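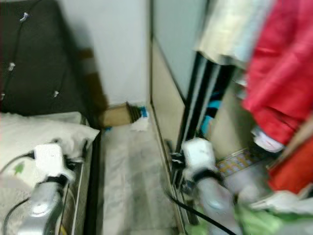
Ticket: Brotura bedside lamp controller drops off the network overnight
Status: open, workaround in place
Priority: low
Product: Brotura dimmer, firmware branch 3

Reported fault
The lamp dims on schedule at 22:30, then stops answering. The wall switch still works. The app shows "last seen" with a time shortly after midnight and stays that way until the dimmer is switched off at the socket and back on.

Setup
Router is a Matsuda, supplied by Burnena with the broadband. One network name for both bands. Signal at the bedside is fair. The hub is in the hall and holds its connection all night.

Log
First night: left everything as found. Dropped at 00:14. The hub log holds 1,837 lines for the night, nearly all of them repeat attempts to reach the dimmer.

Second night: moved the dimmer to a different socket on the same wall. Dropped at 00:14 again. Log up to 2,828 lines. Socket ruled out.

Third night: swapped the power adaptor for the one from the landing lamp. No change. The landing lamp ran all night on the suspect adaptor, so that is ruled out as well.

Checked the router next. It renews its group key at 00:14 -- the setting is buried under "advanced wireless" and was on by default. Every other device rejoins within a few seconds. The dimmer sends one request, gets no reply and gives up.

Workaround
Key renewal turned off on the 2.4 GHz band only. Dimmer has stayed connected for 227 hours. Not a fix, and not one to leave in place for good.

Reply from Brorkura support
They make the radio module and accept that the retry count is set too low. A firmware change is planned for July. No beta offered.

To do
Turn key renewal back on once the new firmware is in. Retest over at least two nights. Leave ticket open until then.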